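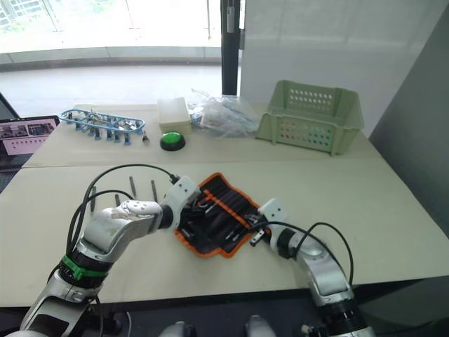

Hetness Tool Loan, progress report to the Bralmont Fund, 3 Jan 2019

You asked in July what your money had turned into, and the answer at that point was a spreadsheet. It has since turned into tool pouches. Each borrower now gets the small tools in a black fabric pouch with orange trim, which opens out flat on the table so that both parties can look at what is going out and, some weeks later, at what is coming back. The elastic pockets grip well, at times better than the borrower would like. The orange edging was my one extravagance and I defend it: a plain black pouch left in the footwell of a van is lost to science.

We have 33 pouches in use. The application said we would have more, but the application was written before I had priced any. The first batch came from Erdale, arrived on time and has held up, apart from three that have split along the binding. Kevin Apaza has restitched two of them and has opinions about the third, which he would like recorded as "beyond thread".

Loans since July stand at more than 400. Most are for the dull jobs we hoped for, such as hinges, plugs, wobbly chairs and the back of a washing machine. One borrower has had the same pouch out on renewal since the summer and sends cheerful notes about a wardrobe. I have stopped asking to see the wardrobe.

Losses are lower than we budgeted for. Small screwdrivers go missing first, and usually come home in the wrong pouch. We have tried a printed contents card, which people used as a bookmark, and a label sewn inside the flap, which is doing rather better. Anything with a bright handle tends to come back. Anything slim and shiny slides down to the bottom of a pocket and is declared missing until somebody turns the whole thing upside down and shakes it.

The building dates from 1953, as does the heating. You will see an underspend on shelving and an overspend on portable heaters, and I would be grateful if the two could be allowed to cancel each other out. The receipts are with the accounts.

Still to do before the next payment: replace the split pouches, finish sewing in the labels, and settle whether "Puma", our name for the large kit with the sash clamps, can be lent to people who arrive by bicycle. Kevin says yes. He has not had to watch them leave.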